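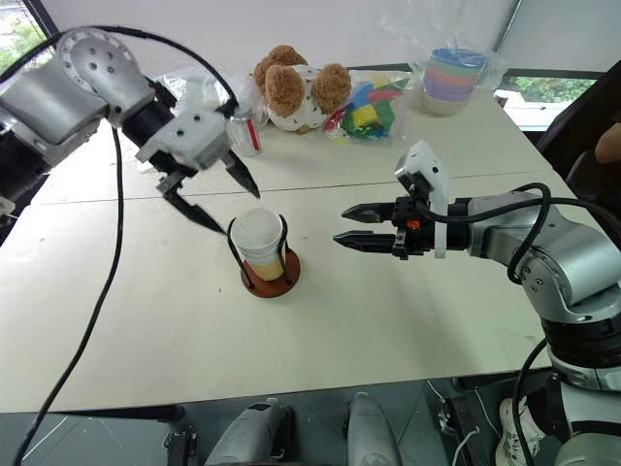 Fig. 1: Stacked plastic cups in a holder with a round base.

Throwaway cups at Bakville: where do they go?

Our group wanted to find out what happens to plastic cups once people have finished with them. We picked the Kurek building because it has a busy café downstairs and water coolers on every floor, and we were really excited to be let into the bin store (smellier than we had hoped!).

What we did
We sorted the cup waste from the building for 14 days in September. Every cup went into one of two piles, clean enough to recycle or too dirty. We also left short paper surveys by the coolers and got 45 back, a lovely surprise for a first try.

What we found
We collected 406 cups. Far more of them came from the coolers than from the café, where plenty of people already bring a mug. Most cooler cups had only ever held water, yet they were mixed in with food scraps and teabags — so a lot of good plastic was being spoiled in the bin. 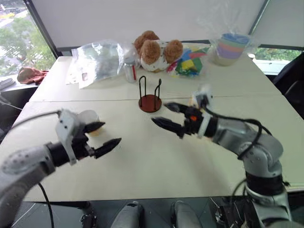
The survey answers were our favourite part. Several people said they take a new cup each time they want a drink, simply out of habit, and one person guessed they got through roughly 7 a day! Others told us they would happily keep a reusable one if there was somewhere close by to rinse it.

We then tried a cup-only tube from Pirkik next to the second-floor cooler. It filled up quickly and had hardly any food in it. The sign needs bigger letters, and the tube wobbles when it is nearly full.

Next term we would love to repeat the count in the Zandine block, where there are sinks on each landing, and see if the numbers come out lower.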